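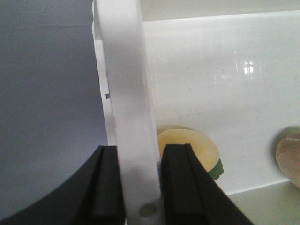

Figure 2. Barre verticale en plastique blanc, entre deux doigts de préhension noirs.

3.2. Le séchage et le tri des grumes dans les petites scieries

Avant d'en venir aux résultats proprement dits, il nous faut revenir un peu longuement – le lecteur voudra bien nous le pardonner – sur la manière dont le bois arrive à la scierie, car une bonne part des écarts relevés à la section précédente se joue déjà là. Dans la vallée de la Zelia, les coupes se font surtout en hiver, sur sol gelé, et les grumes d'épicéa restent souvent en bord de piste jusqu'au dégel. Elles y perdent une partie de leur eau, de façon très inégale selon l'exposition et la hauteur de la pile, si bien que deux billes abattues le même matin peuvent se présenter au sciage dans des états fort différents.

La scierie Lestlow, qui nous a ouvert ses registres avec une générosité dont nous lui restons très reconnaissants, note depuis 2014 la date d'abattage, la parcelle d'origine et le diamètre au fin bout de chaque lot. Nous en avons retenu environ 600, en écartant ceux dont la parcelle était illisible ou manifestement recopiée d'une ligne à l'autre. Le pin, trop peu représenté, a été laissé de côté, de même que les bois de chablis, que la scierie traite à part et vend le plus souvent en palette.

Dimitrov avait proposé, dans un travail antérieur, de classer les lots selon la seule durée de stockage. L'idée est séduisante par sa simplicité, et nous l'avons d'abord suivie. Il nous a pourtant fallu y renoncer pour les parcelles hautes du versant de Yule, où le débardage par câble laisse les grumes à l'ombre pendant des semaines : la durée y dit fort peu de chose de l'humidité réelle. Nous avons donc ajouté l'exposition de la place de dépôt, relevée sur le terrain par Mirjana Stoyanova au mois de novembre, avec l'aide bienvenue des débardeurs, qui connaissent chaque replat par son nom.

Les planches ont ensuite été empilées sur liteaux, sous le hangar ouvert de la scierie, et pesées à intervalles réguliers. Les fentes en bout ont été mesurées à la réglette, toujours par la même personne. On verra au tableau suivant que les lots du versant sud se fendent davantage, surtout dans les fortes sections – ce que les scieurs nous avaient d'ailleurs annoncé dès notre première visite, autour d'un café, et que nous avions eu le tort de prendre pour une simple habitude de langage. L'effet du diamètre est plus discret et disparaît presque entièrement lorsque l'on compare des billes issues d'une même parcelle.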